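Ilse Verhoeven came to Mudaren in March with one suitcase and the address of her aunt's house. The bus driver put her down at the wrong side of the river, so she walked 40 minutes in the rain and arrived with her shoes full of water.

The door was opened by a woman she did not know.

"You are the niece," said the woman. "I am Begoñe. Your aunt has gone to Celen for the funeral of Siebe Dekker. She will return tomorrow, or maybe after. Give me your coat."

Ilse had not heard that Siebe was dead. When she was 12 he had taught her to swim, holding her chin above the cold water and singing so she would not be afraid. She wanted to ask how it had happened, but Begoñe was already going up the stairs.

On the table by the bed somebody had put a towel for her, grey-blue and folded thick.

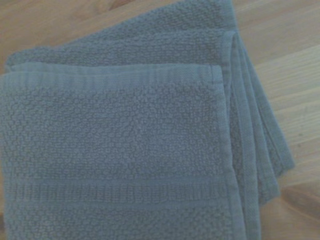

## The second night

Her aunt came home after dark. She sat down in the kitchen and did not take off her hat.

"They sang for him," she said. "All the wrong songs."

"Which one was the right one?"

Her aunt looked at her for a long moment. Then Ilse began it, very quietly, the swimming song. She had forgotten most of the words. Begoñe stopped washing the cups and knew the rest.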